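The round table on the landing: fitting out an upper floor at Nadthorpe

Published 2022-06-02

The upper floor of the Kerslake building at Nadthorpe has an awkward plan. A curved balcony edge takes up one side, a glass-fronted office takes up another, and a doorway opens into a short corridor between them. Canan Karabulut drew up the furniture layout. Borislav Bošković dealt with the floor and the fixings. Both spoke to us in May about how the space was furnished and what they would change.

The first scheme used rectangular desks. Karabulut dropped it after marking the outlines on the floor with tape. "A straight desk next to a curved rail leaves you a wedge," she said. "One end of the wedge is too wide to ignore and the other is too narrow to walk through. We tried it in four positions and got a wedge each time."

A round table gave a more even gap along the rail. The one chosen came from Kuteck and has a pale wooden top with a clear finish. Karabulut had asked for a matt surface, as she does for any top placed under ceiling lights. The supplier's first sample was too glossy and was sent back.

"People stand at it as much as they sit," she said. "They put a thing down in the middle, work on it from the near side, and leave their drink at the far side. With a rectangle they all drift to one corner."

The floor was Bošković's main concern. It is laid in wide planks of mixed brown and grey, and he kept the existing boards. "The mix hides wear. A single colour shows you the path from the door within a year," he said. He checked the level beneath the table before it was placed and found a fall of 2 mm across its width. He corrected this with a packer under the base and did not touch the boards.

The furniture budget for the floor was £1,542, excluding the office chairs, which were already in the building. Metal stools were bought to go with them. Bošković prefers stools near a balcony edge. "A chair on castors moves when you stand up. A stool stays where you left it." The castored chairs have stayed in use all the same, and he has stopped moving them back.

The balcony handrail is dark wood over metal bars. It was rubbed down and oiled by Zustedard over 6 days, with the landing closed. Bošković asked for oil so that worn patches could be treated locally. Varnish would have meant doing the whole curve again. 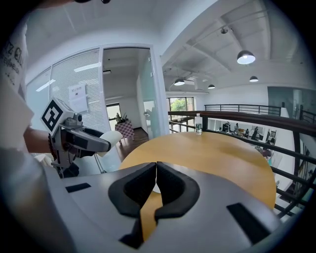
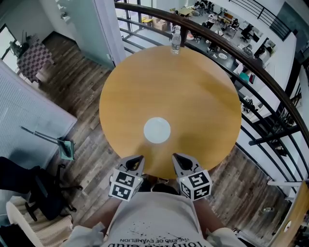
Karabulut would now alter the glazing. The office partition has horizontal blinds, and the ceiling lights reflect in the glass. She would have moved the nearest fitting before the ceiling was closed. "It is a small job on a drawing and a large one afterwards," she said.

She is less troubled by the corridor window, which she had expected to be blocked with storage. A potted plant stands there, and daylight still reaches the doorway.

Bošković has one item outstanding. The packer under the table is softwood and he intends to replace it with nylon when the table is next lifted. He has the part in his van.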